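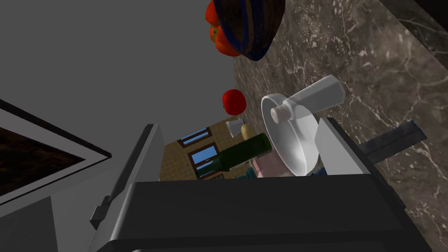 Dark brown marble, thin white and light gray veins.

April, batch 17, started a little after breakfast

Back on the endpapers for the Bramwell job. The order is 432 sheets and I have 96 that I'd be happy to hand over, so there's a way to go yet (and that's if the Cotance paper behaves, and it has been moody all week). Pattern is the plain Italian vein, brown ground. I tried a combed version for fun and everybody in the shop liked it better, including me, but the bindery wants vein and vein is what they'll get.

Size was mixed last night in the blender, carrageenan into cold water, then left in the bucket under a towel. This morning it poured like thin cream and the bubbles had mostly come up. I skimmed with newspaper strips, and then skimmed again after I dropped a whisk in it, hooray for me.

First trouble: the brown sank. I put down the Senel umber straight from the jar and half of it went to the bottom of the tray like gravel. A bit of gall in the cup fixed the sinking, but then it spread so far that it turned to weak tea. So I went back and thinned a fresh cup with water first, and added gall one drop at a time, testing in the little pan between drops. Much better! Drops were opening to something like the width of my palm and holding an edge. I should do this every single time instead of trusting last week's cup, because last week's cup is never the same in the morning.

Then the veins. For anyone reading this who hasn't done it: you lay down the color you want for the lines, then you sprinkle over it with the clear stuff, and the clear drops push the color into a thin net between them. The paper shows through where the clear was. That's the ordinary way. I want it inverted, light lines on a dark ground, so the pale gray goes down first and the brown gets thrown on top with more gall in it so it shoves the gray into threads. The brown has to be stronger than the gray or it all just sits there looking like spilled soup.

Listilum in the gray was a mistake. It's a lovely wetting agent for the block printing inks, but in the tray it made little star-shaped holes everywhere, and I had to throw out the surface and skim all over again. Crossed it off the shelf list. Please don't put it back by the marbling colors, it looks just like the gall bottle.

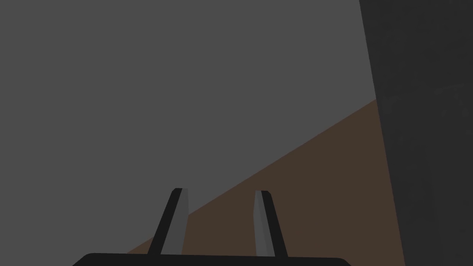

Flat mid-gray next to dark brown and a very dark gray.

Lunch, then the alum. Elsie Crabtree came by with the sponges and watched me do a stack, and she thinks my whole Cotance problem is alum and not paper. Her theory is that I'm brushing too wet and stacking too soon, so the middle of the pile stays soggy and the edges go dry and crusty. She may well be right. The bald patches on yesterday's sheets are all toward the middle, where the color slid right off in the rinse. So for the afternoon I used a nearly wrung-out sponge, went across and then down, and put each sheet under the board on its own blotter for a while before stacking.

Did 2 test sheets with her method and 2 my old way, same tray, same colors, marked on the back in pencil. Hers held all the brown in the rinse. Mine lost a patch the size of a playing card out of the middle. Fine, Elsie, fine.
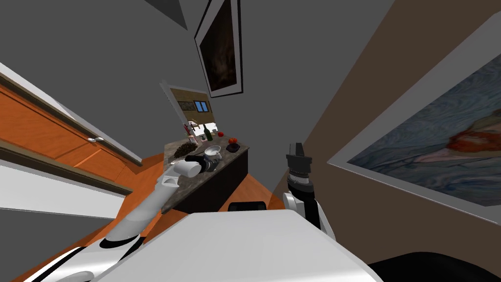

I also tried slowing down the lay. I've been in the habit of dropping the sheet from both corners at once and of course that traps air. Holding the near corner up and rolling it down from the far one gives a clean contact, though you do have to commit, because any pause halfway leaves a line right across the sheet. I got the line on the first try and then sort of found the rhythm. Arms are tired now, it's a funny position to hold.

The size started to get thin late in the day and the veins were going fuzzy, so I stopped there. It smelled a bit too. New bucket is blended and under the towel.

For tomorrow: fresh umber cup, gall by the drop, test pan first. Alum the whole next stack Elsie's way before touching any color. Cut more blotters, we're short. Ask Bramwell whether they can live with a slightly warmer brown, as the new jar is redder than the old one and I can't get it to match without adding black, and black makes it look dead. The drying line by the window needs re-tying, it sags in the middle and the wet sheets all slide together.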